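Nudau dropping the live council stream — what are people using now?
Posted 4th January by Hartmut Kramer

Nudau posted a notice this morning that it will stop carrying live video of the Bornmont city council at the end of the month. The inauguration of the new mayor will be the last event they show. After that the meetings go to Skuvow, which has the contract for the next 2 years.

I have watched these meetings through Nudau since it started. It was free, it ran in any browser, and the chat next to the video was mostly people who knew what was on the agenda. Skuvow wants an account before it will play anything. The notice says viewing stays free but does not say what happens to the old recordings. There are 373 of them by my count on the archive page, going back to the first budget hearings.

Does anyone know whether the archive moves over? And has anyone used Skuvow on an older TV?

lowercase_dana wrote:
I called the clerk's office about the archive. The person I spoke to said the recordings belong to the city and will be kept, but she could not tell me where they will be posted. She suggested sending the question in writing. I did that and have an automatic reply so far.

On the TV question, my set is too old for the Skuvow app. I plug in the laptop.

pressbox29 wrote:
I think people are making too much of this. Nudau's stream dropped out during the zoning vote in October and never came back that night. Skuvow carries the county board and I have not had it fail. An account takes a minute to set up. You give an email address and a zip code.

Hartmut Kramer wrote:
The zip code is part of what bothers me. A public meeting should not need one. I can walk into the council chamber and sit down without telling anyone where I live.

pressbox29 wrote:
You sign in if you want to speak.

Hartmut Kramer wrote:
If I want to speak, yes. Watching is different. 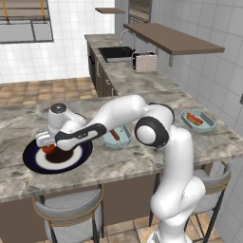

mill_road wrote:
I agree with Hartmut on the sign-in, but the bigger loss is the chat. When the school levy came up there were 88 people in there and several of them had read the full packet. I learned more from that than from the presentation. Skuvow has comments under the video, and they stay closed until the meeting is over.

tedious_but_true wrote:
The chat was useful on some nights. On others it was the same four people arguing about parking on Lammers Street. I can see why the city would want comments closed while the council is in session. The clerk got blamed for things posted there that she had no control over.

mill_road wrote:
Then put a moderator on it. The library does that for its online talks.

tedious_but_true wrote:
The library has staff working in the evening. The clerk's office has one person at the meeting, and she is taking the minutes.

lowercase_dana wrote:
Does the new contract cover captions? My father follows the meetings and he can't do it without them. Nudau's were bad with names but they were there.

pressbox29 wrote:
The county board stream has captions. They run a few seconds behind. You turn them on from the small menu under the video, and you have to do it again every time you open the page.

lowercase_dana wrote:
Good, thank you. That was my main worry.

orchard_end wrote:
Can someone explain why the city pays a company for this at all? There is a camera in the chamber already. Put the video on the city's own site and let any outlet carry it that wants to. Nudau could keep showing it, Skuvow could show it, and the paper could too.

tedious_but_true wrote:
They looked into it the year before last. The city site could not handle the traffic on a busy night. The staff memo is in the packet for that meeting if you want the details. The cost of new hosting came out higher than the contract.

orchard_end wrote:
Higher the first year. The memo did not go past that. I read it at the time and wrote to my council member, who agreed with me and then voted for the contract.

Hartmut Kramer wrote:
I read the memo again just now. Orchard_end is right, it only covers one year. I am going to bring that up during public comment at the next meeting and ask about the archive at the same time. You have to put your name on the list before the meeting opens, and each speaker gets three minutes.

For the inauguration itself, Nudau's page says the stream opens fifteen minutes before the oath and stays up through the mayor's remarks. The reception will not be shown.

mill_road wrote:
I'll be there in person for that one. I can add my name for public comment at the next meeting too if it helps to have a second person ask about the chat.

Hartmut Kramer wrote:
It would help. Please do.

Comments

R. from the east side: The old recordings still play as of tonight. I would save any you need before the end of the month.

gwen_k: Skuvow worked on my tablet but not on my phone. I had to update the phone first.

plainview: I never used the chat and will not miss it. The sound on Nudau was too low.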